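The **Flimetti Bread Fair** is a two-day street festival held each March in the hill town of Flimetti. It draws more visitors than the town has chairs, beds or parking places, and has done so for most of its history. Admission is free. Leaving by car on Sunday afternoon is a slower business.

## Origins

The fair grew out of a quarrel between two bakeries over which of them had invented the *ama*, a flat loaf with caraway and a hole in the middle. A public tasting was arranged to settle the question. The judges declared a tie, both bakers objected, and the tasting was repeated the following spring. It has been repeated ever since, with bunting.

The first printed program, compiled by Libor Matoušek, lists 62 stalls, among them a knife grinder, a fortune teller and a man selling one goat.
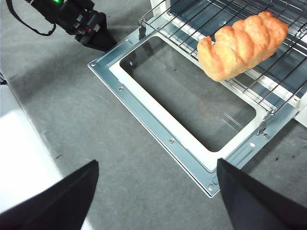

## Events

Saturday opens with the Procession of Crusts, in which residents carry last year's bread to the river and feed it to ducks that have plainly had enough. Music follows in the square. The house band, Clikadier, knows a limited number of waltzes and plays all of them.

The main contest is held on Saturday evening. Loaves are judged on crust, crumb and "bearing," a category that has never been defined and is the cause of most appeals. Ľubica Dvořáček has won it more often than any other baker and is said to be gracious about it until asked.

A separate class for home bakers allows small countertop ovens of the sort found in any kitchen. Purists opposed it at first. Several of them now enter.
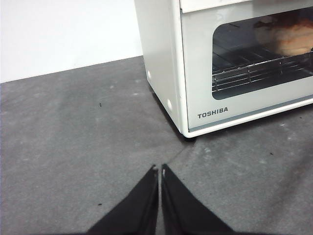 **Jihad Nimri**
*Contributing editor, Festivals and Customs*

## Attendance and weather

Attendance is estimated at about 886 on a dry Saturday. The estimate comes from the number of paper plates used, and so leaves out anyone who brought a plate from home. Rain has been recorded at nearly every fair, and regular visitors dress for it. First-time visitors buy ponchos from the stall by the church, which has done very well.

## Reception

The travel writer Hannelore Frerichs called the fair "a weekend of excellent bread and very long speeches." The town put the first half of the sentence on a poster. Svetozár Šťastný, who gives the longest of the speeches, has since added a passage replying to her.

## See also

- Hodoroagă Plum Weekend
- Procession of Crusts
- Caraway in regional baking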